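3.2 Where the bottles go: bins, counters and the walk in between
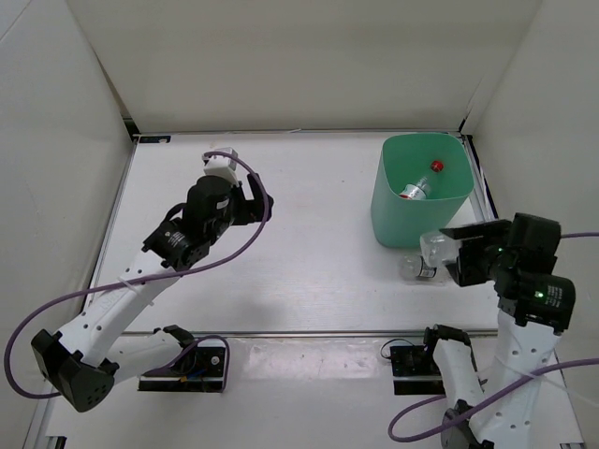 I should say up front that I came to this part of the study thinking it would be dull. Reading labels, fine. Talking to people about why they buy what they buy, fine. But bottles and bins? I had budgeted one page for it, and Hülya Güneş (who did most of the home visits in Dretham with me) told me in January that I was going to regret that. She was right, and this section is now longer than the one before it.

Let me start with the thing we kept running into. When people finish a clear plastic bottle at home, they mostly don't throw it out right then. They put it down. It goes on the counter, or next to the sink, or on top of the microwave, and it stays there until something pushes it along: a second bottle, a guest coming over, somebody needing the space to chop an onion. We started calling this the parking stage, and the name stuck, so I use it in the rest of the paper. Figure 3 shows the objects we have in mind all through this section, two clear plastic bottles and a green bin with an open top, all on one white surface.

We visited 94 homes. In each one we asked the person who did most of the kitchen work to show us where an empty bottle would go, and then we asked where the last one had gone. Those are two different questions! I can't stress that enough. The first gets you the household's official policy, and people are proud of it and will open cupboards for you. The second gets you a pause and then, very often, a laugh. I wish we had recorded the length of the pause. We have it in our notes for only a handful of visits, so I leave it out of the tables.

The bins themselves varied a lot more than I expected. Some were under the sink behind a door, some were out on a balcony, and a fair number were just a bag hanging from a handle. The open-top kind, standing out in the room, was the one people had the fewest complaints about and also the one they most often apologized for when we walked in. They thought it looked messy. Vollard (2019), working with shared student kitchens, makes a similar point about lids: people say they want one, and then they leave it propped open for weeks. We saw the same with the Bullo bins that the building managers in the Tuncer blocks had handed out, which have a lid on a hinge. In kitchen after kitchen the lid was up, and in one it had been taken off and was being used as a tray for seed potatoes.

Distance matters too, but in a lumpy sort of way. If the bin could be reached from the counter without taking a step, the parking stage was short or didn't happen. Once a step was needed, it hardly seemed to matter whether the bin was two steps off or out in the hallway. I tried a few ways of cutting the data to make a nice smooth curve come out of this (I really wanted one), and none of them worked. So what I report in the table is simply "in reach" and "not in reach."

Size and shape came up in a way I hadn't planned for. Bottles are tall and light, and they fill a bin long before they make it heavy. Several people told us they crush them, and a few of them demonstrated, with a lot of noise. Others hate crushing, either for the sound or because they rinse and refill a bottle a time or two before letting it go. That second group had the longest parking stage of anyone, and I'm not sure parking is even the right word for what they do. A bottle waiting by the sink to be filled again has a job. We coded these separately after the first 6 weeks of visits, once Hülya noticed we were lumping them in with plain old clutter, and I went back through the early notes to fix what I could.

One last thing before the results. We only saw kitchens that people had agreed to let us see, on a day they had picked, and I'm sure some counters got cleared that morning. Two households told us so. I've treated the number of parked bottles as a low estimate everywhere it appears, and I've marked the visits where someone else in the home corrected the answer we were given, usually by shouting it from the next room. Those corrections are listed by visit in Appendix 2.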